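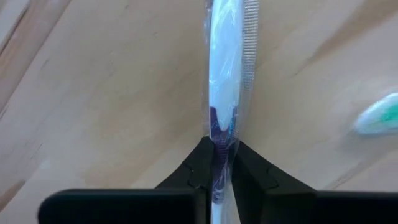

*Manual toothbrush in sealed clear wrapping, with a white and purple handle.*

To: Kellow Regional Hostels members' list
Subject: Re: Guest supplies at member hostels
January 25, 2025

Dear members,

The following query was received from the Gentile Street hostel:

> Our December stocktake left us unsure which toiletries must be offered free of charge. Does the rule cover long-stay guests? We have 50 beds and very little cupboard space.

Under the current accommodation standard, a toothbrush, soap and one towel are to be offered to any guest arriving without them. Long-stay guests are covered on the night of arrival only. Toothbrushes must remain in their original wrapping until handed over – opened stock may not be offered to guests.

Clear tubs are acceptable for storage, provided they are labelled and kept off the floor.
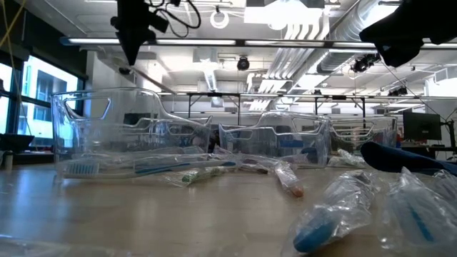 ## Ordering and reimbursement

Orders are placed through Vindora in cartons of 100. Hostels may share a carton where neither has the space for a full one. Claims should be lodged in Flollow within 2 weeks of delivery, with the tax invoice attached. The ceiling for each claim remains $176, and freight is to be entered on its own line.
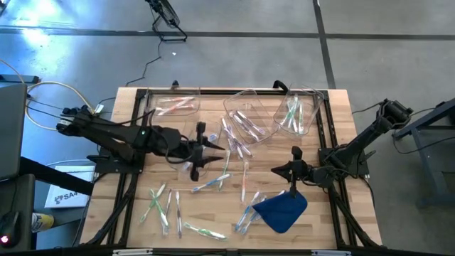 **Maree Tolhurst**
Standards Secretary, Kellow Regional Hostels

Members who wish to propose a change to the towel provision are asked to reply to this list, quoting the relevant clause. The laundry schedule will be circulated under a separate subject line.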